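Drucken | Als E-Mail versenden | Zurück zur Liste

3. Oktober 2022
Von: Betreuung Greifplanung, Lodville

Betreff: Re: [plullilo-dev] Schließweite springt nach Update

Hallo zusammen,

kurz, bin gleich wieder weg. Antworten direkt unter dem Zitat, Rest weiter unten.

> Seit dem Update auf den neuen Zornier-Planer liefert mir plullilo
> bei kleinen Objekten eine Schließweite, die zwischen zwei Werten
> hin und her springt. Bei großen Teilen alles ruhig. Filterlänge
> hab ich schon auf 20 hochgesetzt, bringt nichts ausser Verzögerung.
> Maske sieht im Viewer ok aus. Hat das sonst noch jemand? Und
> muss ich nach dem Update neu kalibrieren oder reicht die alte
> Datei vom August?

Ja, haben wir auch. Am Filter liegt es nicht, bitte wieder runter damit, sonst hinkt die Regelung hinterher und man jagt Gespenster.

Was ich bis jetzt weiss: Segmentierung nimmt die Fingerpads mit ins Objekt, sobald der Greifer zu ist. Nicht immer, aber wenn, dann beide auf einmal. Dann wird die Objektbreite aus der falschen Kontur gerechnet, der Planer glaubt es ist noch Luft, macht auf, Maske stimmt wieder, macht zu. Daher die zwei Werte. Im Log schön zu sehen, zwischen Zeile 100 und 167 kippt es dauernd.

Besonders blöd bei Sachen, die farblich nah an den Pads liegen. Unsere sind blau und strukturiert, und das Teil unten ist zur Hälfte so ein gedämpftes Blaulila. Der helle Teil oben wird sauber getrennt, die untere Hälfte läuft in die Pads rein. Im Viewer sieht man das kaum, wenn die Überlagerung auf halbtransparent steht. Also Überlagerung ganz aus und nur die Kontur anzeigen lassen! 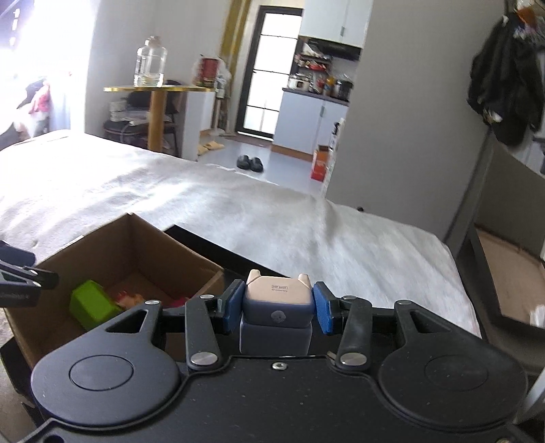

Kleine Figur mit POP-MART-Aufdruck zwischen den Pads, links davon der Karton mit weiteren Teilen.

Workaround, bis das ordentlich gefixt ist:

- pad_mask auf "static" stellen, nicht "auto". Auto schätzt die Pads aus der Farbe, und genau das geht hier schief
- Gelenkwinkel mit reingeben, dann wird die Padmaske mitgeführt. Bei uns läuft das mit 2 Frames Versatz, den müsst ihr im Treiber abziehen
- reopen_on_width aus. Dann greift er zur Not mal daneben, aber er pumpt wenigstens nicht

Reihenfolge egal, nur danach den Knoten neu starten. Neu laden allein reicht nicht, er behält die alte Maske im Speicher. Hat mich einen halben Nachmittag gekostet.

Zur Kalibrierung: die Datei vom August geht weiter, Format ist gleich geblieben. Neu machen nur wer die Kamera abgeschraubt hatte. Wer unsicher ist, Reprojektion mit dem Donnelly-Skript prüfen, das liegt unter tools. Achtung, das Skript schreibt ohne Rückfrage in den gleichen Ordner, vorher Kopie ziehen.

Offen ist noch der Karton. Objekte, die an der Wand liegen, kriegen bei mir manchmal die Kartonkante mit in die Maske. Könnte der selbe Fehler sein oder was ganz anderes, hab ich noch nicht getrennt. Wenn jemand dazu Logs hat, bitte mit Tiefenbild, ohne kann ich nichts damit anfangen. Und bitte nicht an die Liste hängen, die Anhänge werden abgeschnitten, lieber ins Ticket.

Patch für die mitgeführte Padmaske liegt im Branch, noch ohne Tests. Wer mag, ausprobieren und melden, auch wenns geht. Mergen tu ich erst wenn mindestens eine Rückmeldung von einem anderen Greifer da ist, bei mir steht nur die eine Bauart.

Gruß aus Lodville

PS: Version bitte immer mit angeben, also plullilo UND Zornier. Aus "neueste" werd ich nicht schlau.

Diese Nachricht drucken | Per E-Mail weiterleiten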